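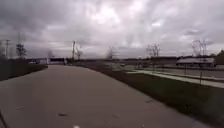 Home Topics Ask Members Log in

We use cookies to remember your settings. Accept Manage

Path running shoes or trail shoes for a mostly concrete route?

mekeo_walker
Sun 3 February
I walk 7 miles a day, nearly all on concrete, with one short grass section. My left heel has hurt since November. My shoes are Nokari trail ones with 356 miles on them. Do I replace them with the same thing or switch to a road shoe?

fokier11
Switch. Trail lugs don't do much on concrete and they wear down fast. A plain road shoe with a cushioned heel will handle short dry grass fine. Try them on late in the day when your feet are bigger. If the heel hurts most with your first steps in the morning, stretch your calves before you get up, and see a doctor if it hasn't eased in a few weeks.

zabala40
i just buy whatever is under 40 dollars, never had a problem. maybe walk less

Related
Lacing for a narrow heel
How to dry wet insoles
Do cushioned socks help?
Walking poles on pavement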